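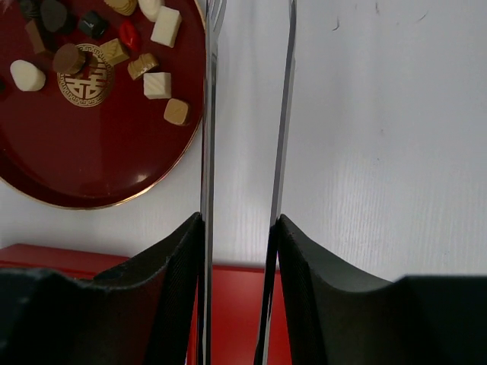 Hospitality and Events Section, Department of Catering Studies

Report of the September visit to the Rineo confectionery open day

Members of the section attended the open day held by Rineo in September. The party was led by Kirstin Carnegie and included Fraser Haldane, Rhona Strachan and a group of second-year students. The purpose of the visit was to see how assorted chocolates are chosen, handled and boxed for weddings, and to gather material for the spring unit on table service.

The party was received at the main entrance at 9.30 and given coats and hair covers. A short talk followed on the history of the firm, which began as a bakery supplier and moved into wedding and banquet work after taking over the Clitia range. The talk overran slightly and the tour of the moulding room was shortened as a result. Students who wished to see the cooling tunnels were shown them during the lunch break.

Most of the morning was given to presentation. For Chinese weddings the firm offers a round red lacquered tray with a gold rim and the double-happiness character at its centre. The tray is used to set out a mixed choice before boxing, and it may also go to the top table as it stands. Our hosts advised that shapes and colours should be mixed freely, with pale cubes beside dark squares and the gold pieces spread among them. A tray laid out in strict rows was thought to look mean. 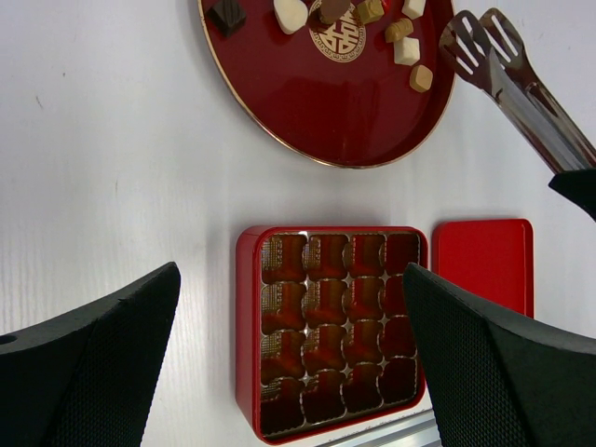 The choice of box depends largely on the number of guests at each table. The square red box with sixteen compartments is the one most often requested, and the firm also keeps a smaller size for favours. Orders are accepted from 30 boxes upwards. Each box has a moulded insert in brown and gold, and the pieces must sit level in it if the lid is to close properly. Tongs are preferred to gloved fingers for glossy pieces, which mark easily. Several students had been taught otherwise and there was a useful discussion on the point.

The afternoon session dealt with the order of filling. Rineo works from the back row forward and places the darkest pieces first - a practice which Fraser Haldane noted differs from our own handbook. The section may wish to review the relevant page before the next printing.

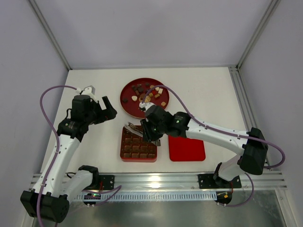 The boxing table, with the red tray and containers set out.

Questions were taken at the close of the session. It was confirmed that the present catalogue lists 117 pieces, counting seasonal lines, and that unfilled boxes may be bought separately by colleges. Storage was also raised. The firm recommends a dry cupboard away from strong smells, and advises against the refrigerator for anything with a polished finish.

The insert itself attracted more interest than expected. Its cavities are shaped like small fluted paper cups, with crinkled walls and a fine pattern on the floor, and several of those present asked whether separate paper cases were still needed.

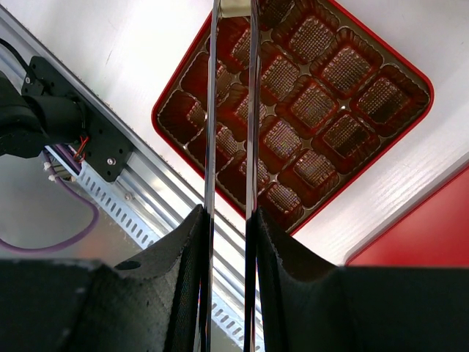
Wilma Tennant wrote afterwards that she would keep the paper cases for soft centres all the same, as a guest can then lift the chocolate out without pressing on it. She added that the moulded cups suit firm pieces very well and save a good deal of time on large orders.

The section has asked for three sample boxes for use in class. They will be held in the service room and may be signed out through Rhona Strachan. Notes taken by the students are available on request from the section office.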